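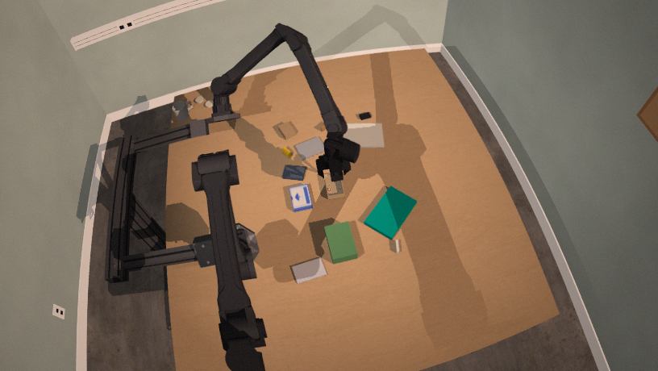
When do we call a simulated pick a success in our log?
When the object is lifted clear of the table, held for the full 4 seconds and released inside the target area, with no contact between the two arms at any time in the run.

I write this at the top because Ulla asked me on Friday and I gave her a longer answer which was less clear. Please use the short one. It is also the text I sent to Holtgate for their side of the comparison.

November 5, 2018

Working on the rules for the two-arm table today, simulation only. The real cell stays locked until the risk assessment is signed again.

Scene check. I loaded the clutter scene and went over it against our own checklist. Both arms are on the black frame along the left side of the table, one base near the upper left corner and the other near the middle left. Most objects are clustered in the centre, with the teal pyramid as the largest. I keep the pyramid in the set even though Karthikeyan wants to remove it. He says the sloping faces give bad grasps and spoil the average. My opinion is that a bad grasp must be counted as a bad grasp. If we remove each object which makes trouble, the success rate has no meaning to anybody outside this room.

Rule 1, object list. The list is fixed before the first run and saved with the scene file. When an object is added or taken away, the scene gets a new version number, also if it is only one small block. In July we had two sets of results under the same name, Odoi, and I lost most of a week to find out which was which.

Rule 2, runs. One batch is 100 runs with the same settings. No stopping in the middle when the numbers look good, and no restarting when they look bad. If the program crashes, write the run number and the message, then continue with the next seed. A crash is written as a crash. It goes neither to the successes nor to the failures, and the number of crashes is given beside the rate.

Rule 3, distance between arms. Minimum 35 mm between any two links, measured on the collision shapes and not on the visible ones. This is our own number. I did not take it from a standard, and please do not write in any report that it comes from one. For the real cell the distance must come from the risk assessment, with the stopping distance measured on the actual arms. The simulator brakes much too nicely.

Rule 4, speed. Tool speed is limited to 380 mm/s when both arms are over the table. I tried this morning to put the limit in the planner only, and the last correction move before the grasp went over it. Now the limit is checked in the controller also. The planner limit stays — two checks are better, and it costs nothing.

Rule 5, shadows and light. Not a safety matter, but I want it written. The light position is part of the scene version. The arms throw long dark shadows on the wood and the detector is sensitive to this. Karthikeyan moved the lamp last month to make a nicer figure for Gano and did not save it separately. He has agreed to make a copy next time.

Still open:
Who signs a change of the rules? I propose two persons, one of them not the author of the change. Ulla thinks this is too slow for simulation. Maybe she is right for rules 1 and 5, but for 3 and 4 I would not give in.
The held time. Zornum uses a shorter one, so our numbers will look worse beside theirs. I prefer to report both.
Gripper name in the log is still the old one. Must be corrected before the next batch.

First batch with these rules starts tonight on the small machine. Karthikeyan, please do not update the physics package before it is finished. The version is noted on the first line of the log file.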